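Brirkness Assembly Open Day

The Brirkness Assembly Open Day is a yearly public demonstration of small-part robotic assembly, held each February at the Brirkness workshops. It began as an internal review for the staff of the Pradell bench group and was opened to outside visitors from its third year. The event is known mainly for the Panyasiri task, a short assembly problem which is run in front of the public throughout the day.

Background

The Pradell group was set up by Somkiat Phromma to study how parts with tight fits can be put together by a single arm without special fixtures. Its early work used metal test pieces made to order. These were costly to replace when damaged, and the group later changed to printed plastic parts in plain, strong colours, which could be remade overnight and told apart easily by cameras and by visitors at the rail.

Reviews were at first closed. Emília Hudec, who took over the running of the bench from Phromma, argued that the same runs could be shown to schools and local firms at little extra cost. The first open session admitted 80 people in two sittings. The most recent admitted 124, and places are now given out by ballot.

The Panyasiri task

The task takes its name from the set of parts used, the Panyasiri set, drawn up by Fongchan Saengthong. The main parts are a purple base with a channel in its upper face, a green forked part which seats in the channel, and two round pegs, one red and one blue. A dark bracket is also supplied. The base and the green part are treated as the first stage of the task, and the pegs and bracket as the second. A run may be started at either stage, and the demonstrators often begin at the second when time is short.

Work is carried out in a shallow grey enclosure with sloping side walls. The walls keep stray parts within reach and give an even background for the cameras. Views from the bench are relayed to a screen in the viewing area.
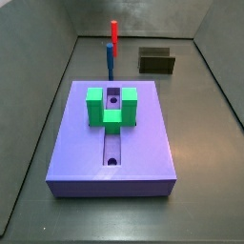
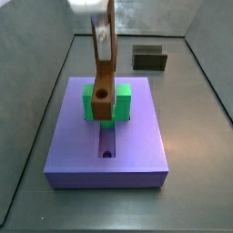
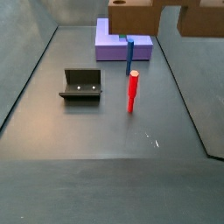
Panyasiri set in the bench enclosure.

Each run is limited to 12 minutes. A run is stopped early if a part leaves the enclosure, if the arm reports excess force, or if the demonstrator judges that a part has become jammed. Stopped runs are logged in the same way as completed ones, and the log is read out at the end of each sitting. Visitors are not allowed to handle the parts during a run, although a second set is passed round beforehand.

Control and supervision

The arm is driven by Vallow, a control program written within the group by Ajith Joseph. Vallow divides a run into short moves, each with its own force limit and its own test for success. If a test fails, the program backs the arm away and tries the move again from a slightly different angle, up to a limit set by the operator. Seating moves are given the lowest force limits of all. A peg that meets the rim of a hole is moved in a small spiral until it drops, a method common in assembly work of this kind.

One operator stays at the stop control at all times. A second person gives the commentary and does not touch the controls -- a rule brought in after an early session at which one person attempted both duties and missed a stop request from the rail.

Programme

The day is divided into a morning and an afternoon sitting. Doors open at 9.30 am. A short talk on safety is followed by three or four runs of the task, with a break while the parts are checked for wear. The afternoon sitting follows the same order, except that the last run is given over to questions, and the operator may repeat or slow down single moves on request. At half speed the time limit is not applied.

Printed notes are handed out at the door. They contain drawings of the parts at full size, a list of the force limits in use, and a glossary. Since the notes were revised by Renji Miyazaki they have also included the results from the previous year.

Results

The group publishes a count of completed runs over a fixed block of 100, carried out in the weeks before the open day under the same rules. Runs shown to the public are left out of this count. Hudec has stated that public runs are more often stopped early, and puts this down to cautious operators and to vibration from the viewing platform. The platform was later moved to a separate section of floor.

Failures are grouped under four headings: lost grip, missed hole, jam and time limit. Missed holes formed the largest group in the early years. Following changes to the lighting over the bench, the largest group became jams, most of them recorded while the green part was being seated.

Access

The workshops are on the ground floor -- step-free from the yard -- and the viewing area has seating along one side. Children are admitted with an adult. Photography is allowed without flash, as sudden changes in light can disturb the bench cameras.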